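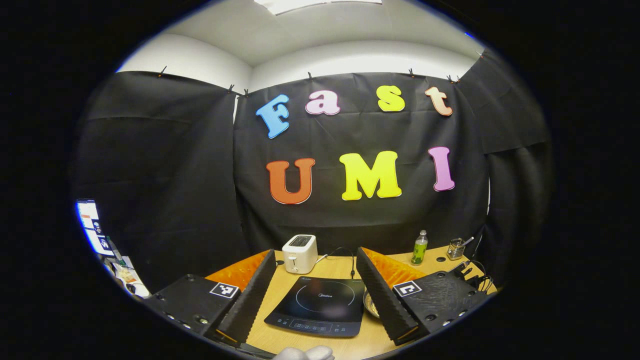 The Manipulation Program at Plaltgate has moved its demonstration work to hand-held grippers, and the first period of recording under the new arrangement is now complete. Staff members who previously guided the arm by remote control now carry the gripper themselves and perform each task at close range, with the camera on the tool recording the motion. Kitchen work was chosen as the opening subject. The booth is set with a two-slot toaster, an induction cooktop and a shallow metal bowl on a light wooden tabletop, and the black curtains keep the background plain from one demonstration to the next. The square markers on the two finger mounts allow the opening of the gripper to be measured from the video.

A total of 219 demonstrations have been accepted into the program's library. They cover four tasks, each performed from a written sheet that gives the starting position of every object and the point at which the recording ends. Demonstrations that depart from the sheet are kept in a separate folder and are not used for training at present.

Soon-im Geum, who leads the program, has asked that all demonstrators observe the revised guidance on pace. Early recordings were often made too quickly for the arm to follow, particularly in the approach to small controls such as levers and knobs. Demonstrators should begin with the fingers spread wide, move at an even speed, and hold still for two seconds at the end of each task - the hold is used to separate one recording from the next.

Remote control has been retained for work at the Rultberg site, where the arm is mounted above a conveyor and a person cannot safely stand within reach. Operators there will continue to use the existing stations. Recordings from both methods are stored in the same format in Fandovance, and project teams may request either set through the usual form.

Training sessions for new demonstrators will resume in February in the Choo Building. Each session lasts three hours and includes supervised practice with the gripper. Places are limited, and priority will be given to staff already assigned to a manipulation project. Requests should be sent to the program office with the approval of the applicant's supervisor.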